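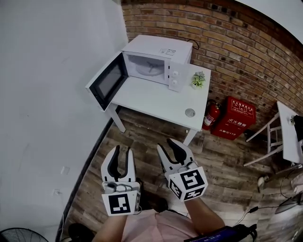
Course Handout 2: Collecting Demonstrations at the Microwave Station
Introduction to Robot Learning, Student Project Module
Instructor: Caroline Mabula
Laboratory assistants: Gitau Urio, Stella Masanja
Issued 15 January 2026

1. Purpose of the session

In this session each student team records demonstrations of household tasks with a pair of hand-held grippers. The recordings are used later in the term to train the policy that each team will present at the end of the module in May. Students should read this handout before coming to the laboratory. The station is shared by all teams, and instruction time will not be used to repeat what is written here.

The session carries no separate grade. The recordings are assessed as part of the project report, under the heading "Quality of data."

2. Tasks

Each team records the following two tasks.

Task A. Open the microwave door. The demonstration starts with the door closed and both grippers held clear of the oven. It ends when the door stands fully open and both grippers have been drawn back.

Task B. Close the microwave door. The demonstration starts with the door fully open. It ends when the door is latched and both grippers have been drawn back.

A complete submission is 200 accepted demonstrations per team, divided equally between the tasks. Teams may record the tasks in any order, but most find it convenient to alternate, as the end of one is the beginning of the other. Demonstrations that involve turning the knobs or placing objects on the glass plate belong to the next handout and should not be mixed into this set.

The microwave is never switched on during recording.

3. The station

The microwave stands on the white table against the brick wall. The door opens toward the left, and the knobs are on the right side of the front face. The operator must allow for the full swing of the door when choosing where to stand. A student who stands too close will be forced to step back in the middle of the motion, and the step will appear in the recorded path.

The potted plant on the tabletop remains in place. A trained policy must work around ordinary objects, and the plant is part of the task setting for all teams. It should be kept to the right of the oven, clear of the control panel.

The fire extinguisher and its red cabinet stand against the brick wall, beneath and to the right of the table. Access to them must be kept free at all times. Bags, coats and equipment cases may not be set down in front of them. Cables run across the floor under the second table, and students moving between the two tables are asked to watch their step.

4. The grippers

Each gripper has a pair of white fingers lined with black pads. The white cube mounted on the gripper carries black-and-white marker patterns, from which its position is computed. The patterns must be kept clean and must not be covered by a sleeve, a hand or a cable. Long sleeves should be pushed up before recording begins.

Before the first demonstration, each operator should do the following:

Open and close both grippers fully, several times, and confirm that the fingers move freely.
Check that the pads are firmly attached. Loose pads are reported to the laboratory assistants and are not glued by students.
Hold both grippers in front of the body, within view of the head camera, and confirm that the marker patterns are detected.
Start a short test recording, play it back, and delete it.

5. Recording procedure

Teams work in pairs. One member operates the grippers and the other, the recorder, starts and stops each demonstration and keeps the log. The roles are exchanged at the midpoint of the session so that the data set contains the movements of both people.

The operator takes the starting position and waits for the recorder to say "ready." The motion should be made at a steady, natural pace. Very slow motions are a common fault among new operators. They produce long pauses in the data, and a policy trained on them tends to stop before it reaches the door.

The operator should look at the place where the work is being done. The camera is worn on the head, and a glance toward the recorder or the clock takes the door out of view. Conversation is kept for the time between demonstrations.

Small corrections during a motion are acceptable and often useful. If a finger slips from the edge of the door, the operator may take hold again and continue. The demonstration is rejected if the oven shifts on the table, if a gripper strikes the plant, or if either gripper leaves the camera view for an extended time.

6. The log

Each demonstration is entered in the team log with its task letter, the initials of the operator, and the word "accepted" or "rejected." A short reason is given for every rejection. Rejected recordings are kept in their own folder and are submitted together with the accepted ones. Faith Masanja's report from the previous course, available from the instructor, contains a well-kept log that teams may use as a model.

File names follow the pattern team, task, running number. The team names assigned for this module are Lilline, Vasovdale, Contreras and Stosura. Names should be spelled exactly as printed here, as the upload script does not accept variants.

7. Questions to consider for the report

How did the starting position of the grippers differ between the first and last demonstrations your team recorded? Was the difference intended?

Which hand opened the door, and what did the other hand do? If the members of your team made different choices, discuss whether the two methods should be trained together or separately.

What would need to change in your recordings for the policy to work with an oven whose door opens in the other direction?

8. Booking and closing the station

Sessions are booked with Kheri Mutiso at the laboratory office. A team that cannot attend should give notice by the previous afternoon so that the time may be offered to another team.

At the end of the session the microwave door is closed, the grippers are returned to their case, and the recording device is connected to its charger. The recorder signs the station sheet and hands it to the assistant on duty.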